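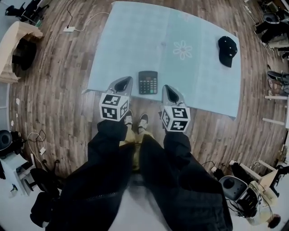 Night trains and slow boats: Sunton adds overland routes to its summer programme

21 July 2024

Tour operator Sunton has added a set of overland and river itineraries to its programme, with the first departures open for booking now. The routes replace the coach circuits withdrawn in March and are sold without flights.

The main itinerary runs for 12 nights between Lostirley and the river port of Skumar. Passengers travel by sleeper train on the first two nights, transfer to a passenger boat for the middle section and finish by local rail. Group size is capped at 20. Cabins on the boat are twin-berth with a shared washroom on each deck, and single travellers may either share or pay a supplement.

A shorter version omits the river section and uses daytime trains only. It calls at the same towns but allows one night in each, where the full route allows two. Sunton states that the shorter version is the better choice for anyone who needs step-free access, as the boarding ramps at the smaller landing stages are steep when the water is low.

Luggage

Each passenger may bring one main bag and one day bag. The weight limit for the main bag on the boat is 20 kg, lower than on the trains, and the limit for the full trip is set by the boat. Folding bicycles are accepted if bagged. Full-size bicycles are carried on the train sections only and must be reserved when the ticket is bought; there is no bicycle storage in Skumar.

Tickets and changes

Rail and boat tickets are issued by Goodall, the ticketing agent already used for Sunton's island programme. A single booking reference covers all sections. If a late train causes a missed sailing, Goodall rebooks the passenger on the next departure and pays for one night's hotel. This does not apply where the passenger has left the group and rejoined it by private arrangement.

Dates may be changed once without charge up to 34 days before departure. After that a change is treated as a cancellation, and the deposit is kept. Name changes are allowed until the passenger list is sent to the boat operator.

Food and stops

Breakfast is included throughout. Dinner is included on the boat but not on the trains, where there is a buffet car as far as the junction at Lostirley East and a trolley beyond it. Special diets should be entered on the booking form, as the galley takes on stores only at the start of the river section.

The route covers 700 km in all. The longest stage without a stop is the second night train. Walks from the landing stages are optional and unguided; route sheets are handed out on board the evening before. Paths are mostly level, but stout shoes are advised between Skumar and the lock.

Prices depend on cabin type and date and are shown at the booking stage. Travel insurance is not included. Passengers who held a place on a withdrawn coach circuit may transfer their deposit to either itinerary by quoting the original booking reference.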